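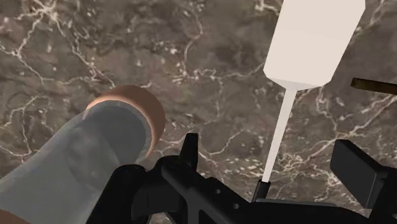
Rendered view: translucent gray cylinder with copper-tan rim, marble surface.

Varel Box Office Desk
Admissions and revenue tracking for film distributors, sales agents and independent cinemas
by Flornovlow

Varel collects daily ticket sales from participating theaters and turns them into charts you can read over breakfast. It covers admissions, gross revenue, screen counts, average ticket price and week-on-week change for every title in release. Figures are kept in local currency and in US dollars, and you can switch between the two on any page.

The standard plan takes in 4,000 screens. Theaters report through their ticketing system at close of business, and the first version of the daily chart is posted at 6 a.m. Late reports are added through the morning and the chart is locked at noon. Anything changed after that shows up in the corrections log, with the old number next to the new one.

What you get

Daily, weekend and weekly charts. Weekend charts can be set to run three days or four, depending on how your market counts.

Title pages. Each film has its own page with opening day, running total, number of screens, showings per day and share of market. Previews are listed on their own line and can be counted in the opening or left out.

Holdover view. Puts two to six titles on one graph, lined up by day of release. Most distributors use this to decide when to cut or add screens in the third week.

Market share. By distributor, by country of origin and by genre. A title with more than one distributor is split according to the territory list you upload.

Exports. CSV and spreadsheet files. PDF charts carry your company name at the top if you add it in Settings.

Alerts. An email goes out when a title passes a total you set, or when its weekend drop is larger than the percentage you choose. Alerts are limited to 30 per account.

Add-ons

Kurup — historical data. Yearly charts and title totals going back to the first year each market kept daily records. Older years are weekly only, and some have revenue but no admissions. Those gaps are left blank in the tables.

Moteo — release calendar. Confirmed and tentative dates by territory, with the number of screens booked where the distributor has given it. Date changes stay on the record, so you can see that a film moved out of August and when the move was announced.

Both add-ons use the same login as Varel and appear as extra tabs.

Pricing

Varel standard plan: $279 per month, 4 users included
Extra users, Kurup and Moteo: priced on request
Single-site cinemas that report their own sales: contact us for the exhibitor rate

Billing is monthly. You can cancel from the account page at any time and keep access until the end of the paid month. Exports you have already downloaded are yours to keep.

Requirements

A current web browser. There is nothing to install. The charts work on a phone, but the holdover view needs a wider screen — a tablet held sideways is enough.

Notes on the data

Admissions are counted as tickets sold, less refunds. Free passes are included only where the theater reports them as a separate ticket type. Private hires and festival showings are left out of the daily chart and can be found under Special Screenings on the title page.

Republishing charts in print or online is allowed with the credit line "Source: Varel." Resale of the raw data needs a separate license.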